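March 2026

Maritza Villca came by at lunch and asked whether I was still fiddling with the mat. I said yes, and she gave me the look. She thinks a bigger mat means better work. I have my doubts. We paid 84 dollars for this one, and the Ganberg catalog promised it would lie flat straight out of the tube. I spent the first hour with dictionaries on the corners.

The pattern gives me a headache. Black, white, black, white, and then the little blocky puzzles on the white squares, no two of which look alike to me. After 27 minutes of staring I started seeing faces in them. Maritza says I'll get used to it. She said that about the coffee too.

I went back and forth over the toys. The green ring is fine, I suppose. Thin, flat, bright enough that I won't step on it. The cubes I trust less. Lemaire sells them as red and orange, but put them near each other and the red leans so far toward orange that I had to look twice. Who signs off on these things? 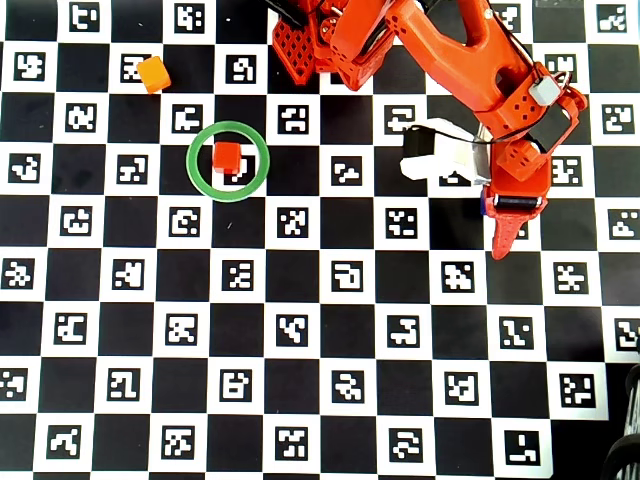 Red cube in the ring, orange one sitting crooked.

I don't believe the layout matters as much as Maritza claims. She wants everything written into Listitus before April, every cube and every ring, and she'll want it in her own order. I wrote down the ring and then went to make tea.

Still have to find out if Ganberg takes returns.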